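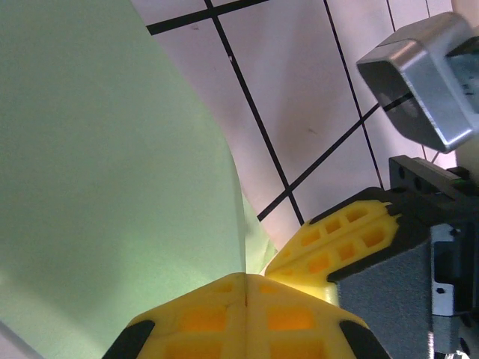
**Figure 6.** Pale green sheet material beside a gridded white surface.

### 4.2 Do pledges change what ends up on the ground?

Local parties in Gollville have promised a tax on thin plastic bags at every council election we reviewed, and each time the promise has come with a forecast of cleaner streets. We found little to support the forecasts. Chae and Tak compared 12 wards with a bag charge to 10 without one and reported less litter in the first group, but the charged wards also had newer bins and more frequent street sweeping. Their model treats both as fixed. We see no good reason to accept that, and the paper does not offer one.

The Castley survey is often quoted in support of the tax. It asked residents whether their street "felt cleaner" after the charge began in April. People who had just read a leaflet about the charge were, not surprisingly, inclined to say yes. Sekiguchi raised this point at the time and was told that the leaflet was neutral. We have read it – it is not.

A better test is what sweeping crews collect. Endard, the contractor for both towns, gave us weights for 27 routes. Bags made up a small share of the load before the charge and a slightly smaller share after it. On six routes the share went up. Đào suggests that shoppers switched to heavier bags, which would raise the weight even if fewer were dropped. That may be so, but the records do not list bag types and we cannot check it.

None of this shows that the tax fails. It does mean that the job and tourism gains claimed in the Cha ward campaign rest on a drop in litter that has yet to be measured. Ha's estimate of those gains takes the drop as given, and we leave it out of the totals in Section 5.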